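How to Read a Commercial Lease Before You Sign It

May 20, 2026
By Dwight Lachance

Start with the square footage, and bring a tape measure. My first office in Trurnholm was listed at 1102 square feet. I measured 750. The difference, the landlord explained, was my share of the lobby, the hallway and a restroom I needed a code to enter. Find the words "rentable" and "usable" in the lease and write both numbers in the margin. You pay for the first one and put desks in the second.

Next, look for the rent increase. It usually hides a few pages behind the rent. Work out what you'll owe in the final year – by hand, slowly, so it hurts.
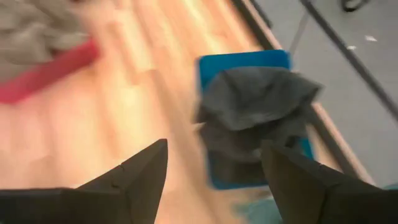 Then turn to the section on shared expenses, often called CAM. Ask for last year's statement and read every line. Mine included $1000 for "seasonal exterior," a wreath as far as I could tell. Ask for a yearly cap in writing. Landlords in Kovstead will sigh at this, then agree to 8 percent and act wounded.

Check who fixes the heating and air. If the lease says "tenant shall maintain and replace," that's you, on a roof, in September, with an estimate in your hand.

Last, find the renewal clause and put the notice deadline on your calendar tonight. Miss it and your option is gone, along with most of your bargaining power.

Have a lawyer read the whole thing before you sign. Send your marked-up copy along, margins and all, and ask what the hour costs first.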